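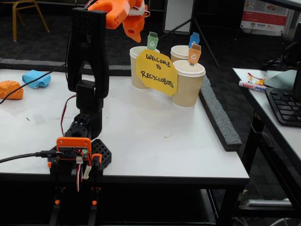
Call for participants: web design coursebook trial

Sep 27, 2022
By Mhairi Leckie

Skestham is looking for 10 people to work through a draft coursebook on building small websites before it goes to print. The book covers page layout, style sheets, forms and image preparation. It has 140 pages of lessons and a folder of practice files.

You should be comfortable using a computer but new to making web pages. If you have built a site with a drag-and-drop tool, you can still apply. Working designers and developers can't take part in this round.

Participants complete one chapter a week at home and fill in a short form after each one, noting where they got stuck, which steps were out of order and how long the exercises took. There are also three group calls in the evening. The trial starts in February and runs for 4 months.

You will need your own laptop, Windows or Mac. The editing software is free to download. Everyone who finishes gets a printed copy of the book and a gift card.

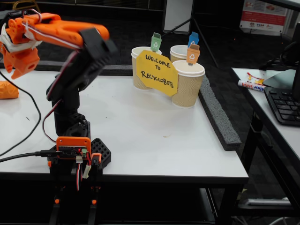
Oddur Oddsson, from the last trial, wrote that the chapter on forms took him two evenings and that he would have liked the finished files from the start. They are now included with every lesson.

To apply, send a few lines about your computer experience and what kind of site you want to make. Put "Coursebook trial" in the subject line. We reply to all applicants.

Contact Skestham | © 2022 Skestham | Back to top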